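**Corridor tables to be cleared each evening at Mestitz building**

16 April 2021

Tenants on the long corridor at the Mestitz building have been asked to clear the shared tables before they leave, after a run of complaints about wrappers and small packaging being left out overnight.

The request came in a note from Rajeshwari Kurian, who manages the building for Istine. It went to 48 desk holders and takes effect at once. Pump bottles may stay on the tables. Wrappers, drinks bottles, computer mice and anything else brought out from the offices should go back or go in the bin.
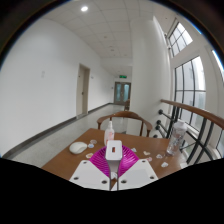 Cleaners work the corridor after hours and are told not to throw away anything that might belong to a tenant, so small items tend to be left where they lie. "If it is on the table, they wipe round it," Kurian said. "They can't be expected to guess what is rubbish."

Jagadeesh Murthy, whose firm Kurup has rented an office there for two years, said he had no objection but would like a bin nearer the tables. Istine has agreed to buy one, along with a shallow tray for stickers, cards and other loose paper pieces. The cost is put at £89.

Small boxes are covered by the same rule. Tenants who need to keep them out for longer can ask for a shelf in the store room. 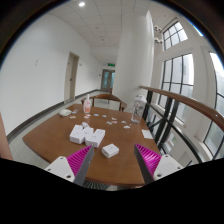 *White boxes and small cutout pieces on a table in the corridor.*

The arrangement will be looked at again in November. Questions should go to Cinzia Donati at the Istine office, extension 615.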